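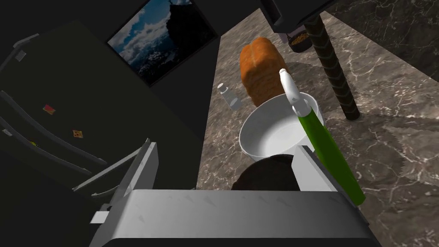 ### 4.2 Repayment behaviour after a rate reset

Borrowers in the Plundmont panel were followed from the month in which their fixed rate ended. The sample covers 126 households, all of them owner-occupiers with a single mortgage on the property. Landlords were left out, as were households that had moved lender in the 24 months before the reset. Income and outgoings were taken from the budget diaries described in Section 3.

Most households kept to the full monthly payment. Where payments changed, the change usually came in the second or third month after the new rate took effect, and it was more often a request for a longer term than a missed payment. This agrees with Aubert and Lozano, who found that families cut spending on travel and clothing well before they spoke to their lender. Nine households asked for a period of interest-only payments - eight of these had a child under school age. 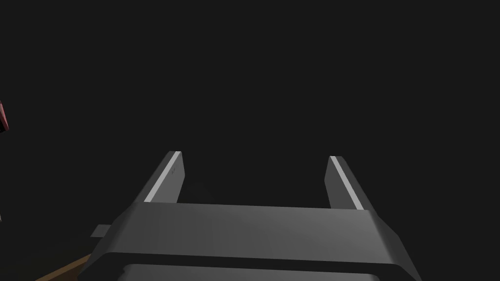
**Figure 3.** Gripper in simulation, seen from behind and slightly above, against a dark background.

Savings held at the time of the reset had a stronger link with later difficulty than the size of the loan. Households with less than one month's payment set aside were more likely to ask for help, whatever their income band. Hrynyshyn reports a similar pattern among first-time buyers in Wordale, although her sample was younger and included joint purchases by friends.

Two limits should be noted. The diaries were filled in by one adult only, and spending by a partner may have been missed. The panel also ended in March, before the last group of resets had run for a full year, and late arrears in that group are therefore not recorded. Section 4.3 repeats the analysis with these households removed.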